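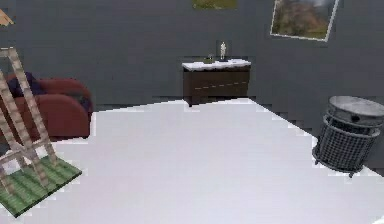 Re: Talska season 2, release questions
Date: 6/18/23
List: Jesside drama list

Hello all,

I read the message from yesterday and I want to answer some parts of it, because I follow the original broadcast and I have now seen all 6 episodes of the first season two times. First I quote the part I am answering:

> Does anyone know if Talska will come back in October like last year?
> The Pivel site still shows only the old trailer. Also, I watched the
> first season with the English dub and I could not understand why the
> miller's son goes back to the castle in episode 4. Did I miss a scene,
> or was it cut? I don't want spoilers for the finale, please. I am
> still one episode behind.

About the date: Pivel wrote in their newsletter that the second season is planned for October, but they did not give a day. Last year they also announced the month first, and the day came much later. So I would not book anything yet.

About episode 4: you did not miss a scene, but the dub is different from the subtitles. In the original language the old woman at the river tells him that his brother is alive. In the dub she says only "they remember you at the castle", and this is much weaker. I recommend that you watch these 2 minutes again with subtitles. After that his decision makes sense, and also the thing with the ring in episode 5.
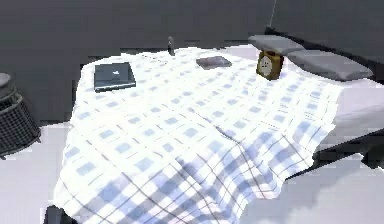 Checkered blanket with a closed laptop on it.

One more point, for people who are new here. The channel shows a shorter version in the evening, and the full version is only on the Pivel service. If your episode has no opening song, you have the short one. The song is worth hearing, it changes a little each time and the last verse belongs to the story.

I also want to ask for help. I am making a list of all place names in the series with their spelling in the books, and I have 100 names already. I am not sure about the names in the monastery chapters. If you own the second printing of the books, could you please look at the map in the back and write me how the northern ford is spelled? My copy has no map.

Somebody asked in spring if the small spin-off Pal is necessary to understand season 2. I think it is not. It plays long before the war and shares only one family with the main story. I liked it, but the pace is slow and the battle at the end is filmed too dark for my taste.

Please keep the finale out of the subject line when you reply. The list has 2,000 members and many are still watching.

Best regards from a rainy place,
the one with the place names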